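Home Blog Archive About Contact

Can a machine do the chores yet?

By Tamunoemi Nwankwo, April 2018
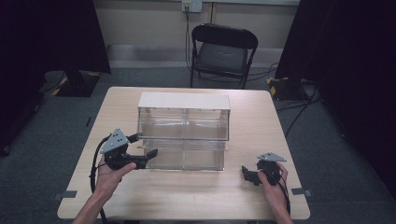
A clear two-tier shelf unit on the table, with a hand-held gripper on either side.

My sister asked me over dinner when she could buy a robot that would put the kitchen back in order after the kids had been through it. She knows I read about this stuff and she expected a number. I said I didn't have one. She said that was a poor showing for someone who talks about it as much as I do, and she had a point, so I have been trying to work out a better answer.

The short version is that some chores are done by machines already and have been for a long time, some are nearly there, and the ones my sister cares about are a long way off. The rest of this post is the long version.

Start with what we have. A dishwasher is a robot in every way that counts except that it doesn't look like one. It takes a dull job and does it while you sit down. So does a washing machine. The trick with both is that somebody took the job and put it inside a box. Water, soap and heat go everywhere in the box, so the machine doesn't need to know where the plates are or which one is your favorite. You do the part that takes eyes and hands, which is loading and unloading. We stopped thinking of loading as the hard part years ago, because a person does it half asleep.

The vacuum robots are a step further along. We have had one for a couple of years. The kids named it Jeker and I have given up calling it anything else. Jeker does a fair job on the hall and the living room. It is bad with the bath mat. It eats shoelaces. Before it runs, I walk through and pick up socks, blocks, pencils and the dog's rope, and after it runs I empty the bin and cut hair out of the brush with nail scissors. I still think it is worth having. But if you add up what I do and what Jeker does, the machine got the easy half of the job and I kept the half that involves picking things up.

Picking things up is the whole problem. Nearly everything left on the list of chores comes down to it. Tidying a shelf, folding a shirt, clearing a table, putting groceries away, getting a pan out from under three other pans.

Take a small clear shelf unit, the kind people use to keep things straight on a desk or a bathroom counter. Two levels, a divider down the middle, see-through sides. Ask a person to put a few things on it, or slide it over to the other end of the table, and they won't even stop talking while they do it. For a machine it is a nasty little object. Clear plastic is hard for cameras. You get the table showing through it, you get reflections off the panels, and a depth sensor that works by bouncing light off things may report that there's nothing there, or that there is something there but four inches behind where it should be. Then there is the divider and the middle shelf, so if you reach in with a wide set of jaws you have to come in straight or you knock something. And it's light. Push on one side and the other side moves, so for some jobs you want two hands, one to hold it still and one to do the work.

That last bit gets skipped in a lot of what I read. Most of the robot arms you see in videos are working alone. One arm picks a block and drops it in a bin. At home I use two hands for almost everything and I only noticed once I started paying attention. Opening a jar, obviously. Also wiping a shelf, peeling a price sticker, putting a pillow in its case, getting a trash bag to open. I tried doing the dishes with one hand as a test and quit after the second bowl.

The kind of tool in the picture, a gripper you hold in your own hand, interests me more than a lot of the finished robots. If you want to know what a pair of jaws can do, one way is to let a person drive them. The person brings the eyes, the patience and the good sense, and the only thing that is worse than normal is the fingers. Whatever is still hard after that is hard because of the fingers. Whatever turns easy was a problem of knowing what to do.

I gave myself a cheap version of this with two pairs of kitchen tongs. I spent an evening doing ordinary jobs around the house with tongs in both hands and no touching. I recommend it, if you live with people who will let it go.

What went fine: moving cups, as long as they were empty. Stacking plastic containers. Putting spoons in the drawer. Picking up toys, which went so well that my son took over and did the whole rug. Closing cabinet doors. Sliding a box along the counter.

What went badly: anything flat on a flat surface. I could not get a playing card off the table until I worked out that I could drag it to the edge and grab it there. Plates were the same, and I didn't try that trick with the good ones. Lids were bad. Buttons were out of the question. I got a towel folded in half and then in half again, and it looked like something a child had sat on, but it was folded. The fitted sheet I left alone.

What surprised me was how much I missed feeling things. With tongs I could tell I was holding something, but I couldn't tell if it was starting to slip. I squeezed everything too hard. I crushed a paper cup and put a dent in a tomato. With my own hand I never think about how hard to squeeze an egg, my fingers just sort it out. So when somebody tells me their machine has great vision and a fast computer, I now want to ask what it can feel.

The other thing I learned is that I got better, and fast. By the end of the evening I was doing things with the tongs that I couldn't do at the start. The tongs hadn't changed. That makes me think there is a good deal of room in simple hardware if you can get the know-how into it. A lot of people are working on that now, having the machine learn from many tries or from watching people do the job. I don't know which way will win. I'm not an engineer and I won't pretend to follow the math.

Now the shop floor. I worked at a packing plant for nine years before my current job, mostly on days, and I still get asked about it whenever robots come up. We had automation at that place long before I showed up. The line wrapped pallets, taped cartons, weighed them and kicked out the ones that were off. On a good shift my line put out 1,936 cartons. The best one I saw after they changed the taper was only a little more than that, and the reason was that the machines were never what held us up. People were at the start of the line, putting mixed items in the cartons, and people were at the end, sorting out whatever went wrong. Everything in between was quick.

Our lead, a man everyone called Tremell, kept a tally one September of each time somebody had to stop the line and put a hand in. He had 1,711 marks by the end of the month. Most were small. A flap folded the wrong way, a bag that landed on its side, a label with a crease in it. Each one took a few seconds and not much thought. I don't know of a machine today that would handle even the common ones, let alone all of them, and a factory is supposed to be the easy case. The floor is flat, the light is always the same, the cartons come in six sizes and there's no dog.

A house is worse in every way. Things are never in the same place twice. Half of what you own is soft. There are stairs. There are kids, so whatever you bring in has to be safe if someone small runs into it at full speed. And it has to be cheap. A plant can pay for a machine that does one job all day, every day. I need my shelves tidied for maybe 30 minutes in an evening, and I'm not paying the price of a car for it.

So here is what I told my sister when I called her back. If you want a machine that does one chore, with the mess brought to it, you can have that now or soon. There will be more boxes like the dishwasher. Somebody will get a folding machine to work well enough to sell, though I expect you'll be feeding it shirts one by one. In warehouses and plants I think arms will be picking a lot more kinds of things within a few years – they are close on rigid stuff with solid colors that doesn't mind being grabbed.

If you want a machine that walks into your kitchen on Demutden Road, sees cereal, crayons, a wet towel and a clear plastic shelf with somebody's hair clips in it, and puts all of it where you'd put it, I would not hold a spot in the closet. I'd want to see it do the clear shelf first. Then the towel.

She asked if it would at least be here before the kids leave for college. The younger one is in second grade. I said maybe for the cups.

A couple of people have asked since my last post whether I'm going to replace Jeker. Not yet. My neighbor Keogh has a newer one that makes a map of the house and he likes it a lot, but it got stuck under his couch twice while I was over there, so I'm going to run ours until the battery quits. I do need a new brush for it. If anyone knows of one that doesn't wrap up with hair, leave a comment.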